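Home | Guides | Kitchen | Laundry | Contact

How to Get Hard Water Stains Off a Tabletop

White rings and cloudy patches on a table are often minerals left when tap water dries. Plain white vinegar takes care of most of them. Skip this method on marble, limestone or waxed wood, as acid will mark all three.

1. Wipe the table with warm water and a drop of dish soap. Dry it.
2. Mix equal parts vinegar and water in a spray bottle.
3. Test a hidden spot and check it after 20 minutes.
4. Lay a paper towel over the stain and spray until it is damp through.
5. Leave it for 14 minutes, then lift the towel and rub with a soft cloth.

Repeat up to 2 times for old stains. Rinse with clean water after each round, and dry the surface right away so new spots don't form.
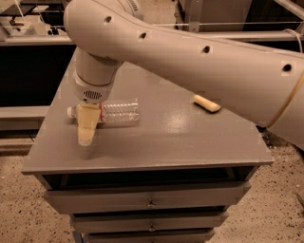

A reader in Tundley wrote that vinegar did nothing for her rings until she warmed it first, and that she now keeps lemon juice on hand for the smell. Warm vinegar is fine on laminate. Lemon juice works the same way but leaves a sticky film, so rinse it twice.

If a patch stays dull after the minerals are gone, the finish itself has worn. Scouring powder will make that worse. Use a polish made for the surface and follow the label.

Coasters help. So does wiping up drips before they dry.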